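27/01/2019
By the Stistwood Letter desk

The small plate has conquered Derkuvthorpe. It began at Antunes, where the waiter asks whether you have "dined with us before," as though the fork had been redesigned. Two plates each, he suggests, maybe three. What he means is seventeen, and a sandwich on the way home.

I have nothing against sharing. I shared a bedroom for most of my childhood and came out fairly well. But a dish that arrives as three dumplings for a table of two is a custody hearing, and I have watched good marriages go quiet over the last one.
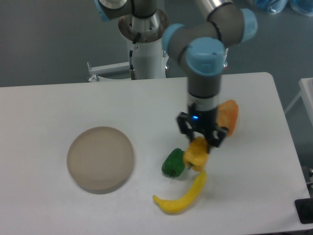

Then there is the timing. Food comes "as it's ready," so the beets turn up alone and the bread shows up in time for the check. My mother got a roast, potatoes and beans to the table at the same minute for years, with one oven and a bad knee.

I would like a dinner, please. Mine, on one plate, with gravy if there is any. You may have a bite if you ask first.

Related
Vemon bakery drops the word "artisan"
Against brunch
Who needs 3000 kinds of mustard?

Last updated: Sunday evening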